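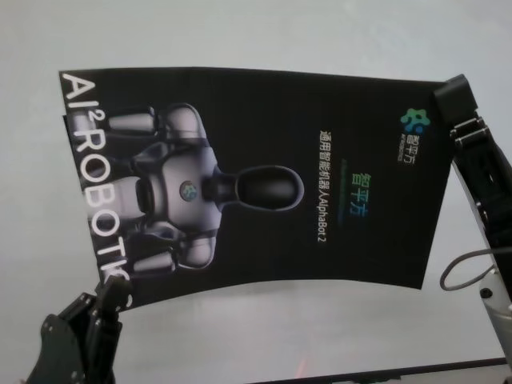 Is It True Just Because It's Printed?

Paper can fool you. A leaflet on shiny paper with big letters feels important. But a printer will print anything you tell it to. It doesn't check.

Leaflets and brochures are usually made by somebody who wants something from you. Maybe they want you to buy a scooter, or visit a zoo, or vote. Wanting something isn't bad. It just means you should read slowly.

Let's try one. Imagine a leaflet for a drink called Puter. It says:

"Puter – the drink kids love! Now with 2 times more fruit!"

Which kids? It doesn't say. It could mean every kid in your town, or the boss's nephew. And two times more fruit than what? If there was hardly any fruit in it before, there's still hardly any now. Twice a tiny bit is a tiny bit.

Numbers can be slippery too. Suppose a toothpaste leaflet says "3,000 families have tried it!" That sounds like a lot. But trying is not the same as liking. I have tried boiled turnip.

Watch out for words like "best," "amazing" and "new." You can't measure amazing. And "up to" is a sneaky one. "Up to 400 stickers in every box" would still be true if your box had 310. Would it be true if your box had six? Some people would argue yes. I wouldn't buy from them.

Then there are the experts. "Doctors agree," says the leaflet. How many doctors? Agree about what? A doctor of history is a doctor, and may know nothing at all about your teeth.

So what can you do? Ask who made it. Look on the back, near the bottom, where the letters get very small. Ask what they'd like you to do next. Then look for the same fact somewhere else, from someone who isn't selling the thing. A library is good for this. If five websites all copied the same sentence from each other, that counts as one.

You don't have to decide that everyone is lying. Plenty of leaflets are right about plenty of things. A bus timetable is mostly true, unless it's raining.

Something to try at home: pick a leaflet that came in the mail and underline every sentence you could check. Circle the ones you couldn't. My last one, for window blinds, was nearly all circles.

Written by Perihan Güneş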